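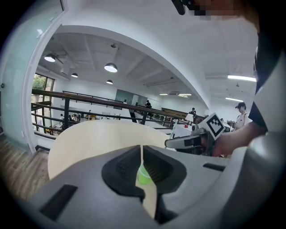

Vilisik weekly Mercado moves to 16 pages

6 Mar 2023

The weekly newspaper Mercado, which is published in the town of Vilisik, will come out with 16 pages from this month. Until now the paper had 12 pages, and in summer only eight. The publisher, Grastia, informed the readers about the change in the last February issue.

The new pages will be used mostly for local news. Two of them are reserved for the villages along the river, from which the paper has received many letters in recent years. One page will be given to schools, and the fourth one will carry small advertisements - these were printed until now on a separate sheet, and the sheet was often lost before it reached the reader.

The price of a single copy stays the same until the end of the year. Subscribers who paid in advance do not have to do anything. At present Mercado has 1254 subscribers, and the rest of the copies are sold in shops and at the bus station.
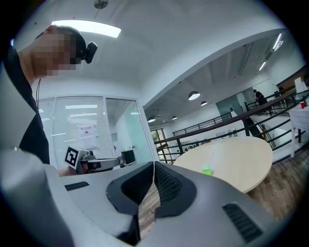 Printing goes to Gralten

Together with the new size, the paper also changes its printer. The first larger issue will be printed in Gralten, 27 kilometers from Vilisik. The editors must therefore finish their work earlier, and texts for the next issue will be accepted until 15:00 on the day before printing. Results of evening matches will appear on the website first and in print one week later.

Mercado is made by a small newsroom of five editors, and it also works with up to 15 outside writers, among them teachers and retired people. 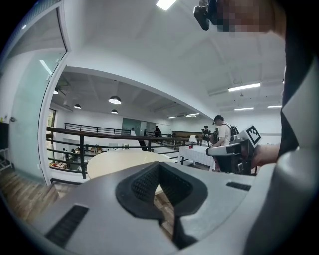 The newsroom is looking for two more writers who live in the river villages. Previous experience in a newspaper is not required, but the applicants should send one text of their own, on any local topic. Applications are accepted at the Grastia office in Vilisik until the end of March.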